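Club enters simulated arm in Jumer round

A school robotics club has entered the online round of the Jumer challenge with a robot arm that exists only in simulation.

The Carnemance club, run by Frauke Hollmann, has been working on its entry since the start of January. Members write the control code and test it in a simulator called Kundideck, watching the results through a view close to the gripper.

The first task is the approach. The arm has to bring its open fingers up to a large orange object with a ribbed panel, often at an awkward angle, and stop short of touching it.
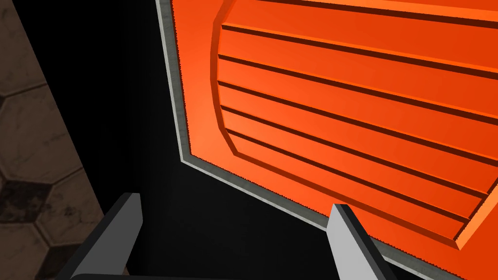

Getting closer

Rohani Nair, who wrote most of the approach code, said the tilt caused the most trouble. "If the angle is slightly out when you start, it is a lot out by the time you get there," she said. The club logged 400 trial runs on this part alone — most of them after school.
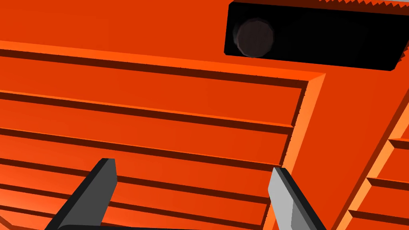

The fingers open in front of the ribs, with the dark round knob on the black panel at upper right.

The second task is a grip. Entrants must close both fingers on a dark cylinder and keep hold of it while the judges' software checks the position of the arm. Teams may send in up to 200 attempts, and only the best 2 are scored.
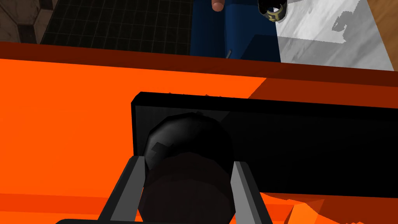

What happens next

Entries close on 22/01/2018. Teams that get through will be sent a harder set of tasks, named Simanjuntak, with less time to prepare. Hollmann said the club would carry on with the arm whatever the result.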